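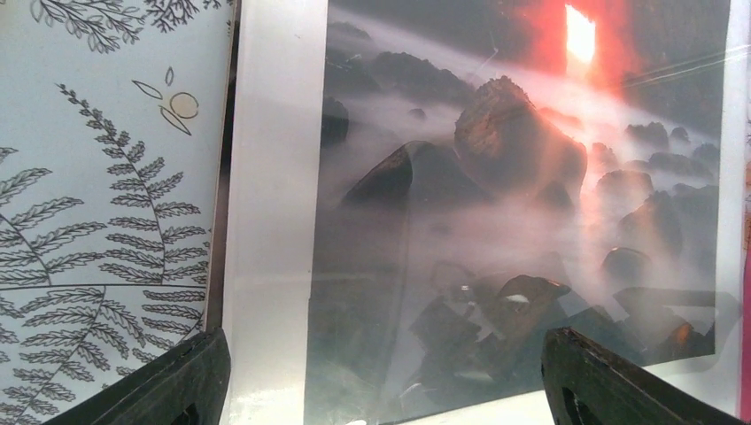

Wrist camera refocusing on glossy prints

Reading time: 2 min
Print | E-mail this thread

drurnamen55
Our cell picks framed prints off a rack. The wrist camera is fine on matte panels but hunts for focus on anything under glass. I've cleaned the lens and reseated the cable. Exposure is on auto.

zimik_cell
Lock focus and exposure. Auto exposure will chase every reflection. Ours is fixed at 149 mm and hasn't moved since January.

brzozowska
Disagree on locking focus if your frames vary in depth. Fix the exposure, then tilt the wrist 17 degrees off square so the glass doesn't throw the light back.

zimik_cell
Tilt means redoing the hand-eye calibration.

brzozowska
No, only the approach pose. The camera hasn't moved on the flange.

drurnamen55
Tilted it and locked exposure, left focus on auto. Ran 309 picks, no hunting. Fingertip pads are next, the left one is worn.

zimik_cell
Change both pads together or your grip center shifts.

Recent threads
Cleroten controller drops I/O after restart
Gripper finger screws backing out
Cable wrap on joint 6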